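公益通報者保護制度(医療機器分野)

公益通報者保護制度とは、勤務先などの不正を知った人が、解雇や降格といった報復を受けずにその事実を伝えられるようにする法的な仕組みの総称である。医療機器の分野では、製品の欠陥隠しや試験記録の改ざんが患者の身体に直結するため、通報の果たす役割はとりわけ大きい。労働法、薬事規制、契約法が一か所で交わる、法制度のなかでも実に見どころの多い領域といえる。

概要
日本では公益通報者保護法がこの制度の中心にある。2004年に成立し、2006年に施行された。2020年の改正では保護の対象が広がり、退職後1年以内の者や役員も含まれるようになった。常時使用する労働者が300人を超える事業者には、内部通報に対応する体制の整備が義務づけられている。300人以下の事業者では努力義務にとどまるが、自主的に窓口を設ける例もある。

通報先
通報先は、事業者の内部、権限を有する行政機関、報道機関などその他の外部の三種類に大別される。どこに通報するかによって保護の要件が変わる点が、この法律のもっとも面白いところである。内部への通報であれば、不正があると思料することで足りる。行政機関への通報では、信じるに足りる相当の理由があるか、氏名などを記した書面を提出することが求められる。外部への通報では相当の理由に加え、証拠隠滅のおそれや生命・身体への危害の急迫した危険など、法の定める事情のいずれかが必要になる。
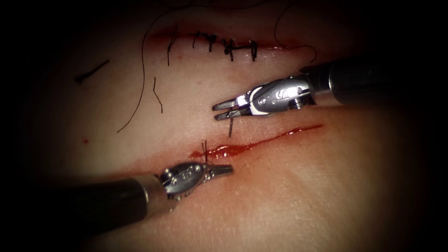
手術器具と組織の表面 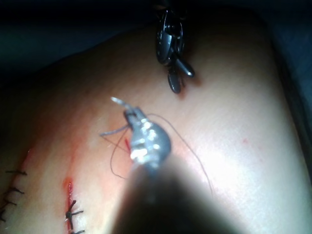
医療機器に特有の論点
医療機器の製造販売業者は、医薬品医療機器等法にもとづき、不具合の報告や回収に関する義務を負う。同法は公益通報者保護法の対象法律に含まれており、罰則や過料につながりうる違反の事実は通報対象事実となる。一方で、設計上の好みや社内の人間関係をめぐる不満は、それだけでは対象にならない。線引きが難しいのは、試験の条件が規格からわずかに外れていたような場合で、記録の読み方ひとつで結論が分かれることもある。

通報者がどこまで資料を持ち出せるかも、繰り返し争われてきた。図面や試験データは営業秘密にあたることが多く、秘密保持契約とも衝突する。裁判では、資料と通報内容の関連性、持ち出しの目的、手段の相当性などが総合的に検討される。結論が事案ごとに細かく動くので、読み比べるとたいへん興味深い。

事例
器具の部品を手がけるフォスホルム(Fosholm)では、滅菌後の強度試験が一部省略されていたことを、品質部門の従業員が社内窓口に知らせた。対象は19ロット、およそ3,000個の部品に及んだ。会社は8月に出荷を止め、通報者の配置転換もいったん決めたが、のちに撤回している。配置転換が通報を理由とする不利益な取扱いにあたるかどうかは最後まで対立し、双方は和解で決着させた。

販売会社のルルソープ(Rulthorpe)の例では、苦情109件が所定の台帳に載っていなかった。通報を受けた担当者が、通報者の部署と職種を営業会議で口にしてしまい、誰が知らせたのかが推測できる状態になった。公益通報対応業務従事者には守秘義務があり、正当な理由なく通報者を特定させる情報を漏らせば、30万円以下の罰金の対象となる。氏名を伏せるだけでは足りないことがよくわかる事例である。

外国制度との比較
米国の虚偽請求取締法には、私人が政府に代わって訴えを起こし、回収額の一部を受け取るキイタム訴訟の制度がある。公的医療保険に不正な請求がなされた場合にも使われ、医療分野の訴訟は数多い。日本法には報奨金の定めがなく、保護は解雇の無効や不利益取扱いの禁止を柱とする。欧州連合は2019年の指令で、内部通報経路の整備や報復の禁止について加盟国に共通の最低基準を示した。立証責任の一部を使用者側に移した点は、日本の議論でもしばしば引き合いに出される。

関連項目
内部統制
製造物責任
営業秘密
不正競争防止法

最終更新:2024年5月25日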